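The Resik cable fault was a recurring failure in the Resik two-arm tabletop robot cell, first logged in December 2021 by test engineer Cempaka Wattimena. An arm stopped partway through a reach and dropped its holding torque, letting the gripper sink toward the table.

The cause was traced to the cable loop at the elbow. Repeated bending broke the inner conductors while the outer jacket stayed whole, so visual checks found nothing. In one unit the first stop came after 2,237 cycles. A second unit failed at 293. 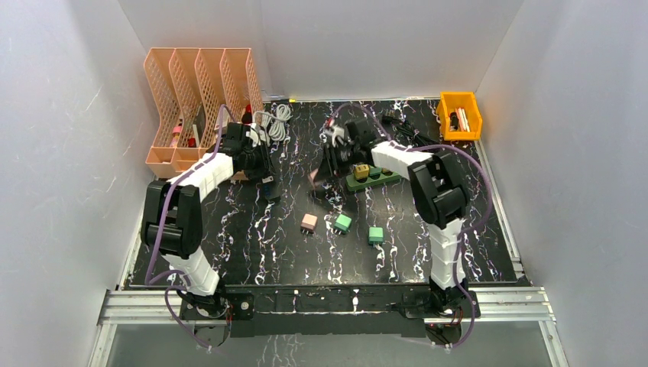
Two-arm cell with small blocks and a green peg board. Purple cables run along both arms.

A service notice dated Jan 6, 2022 limited elbow travel and set cable replacement at 300 hours. Divitz, which supplied the cable, later changed to a finer-stranded type. Firmware version 2 holds the arm in position when the signal is lost.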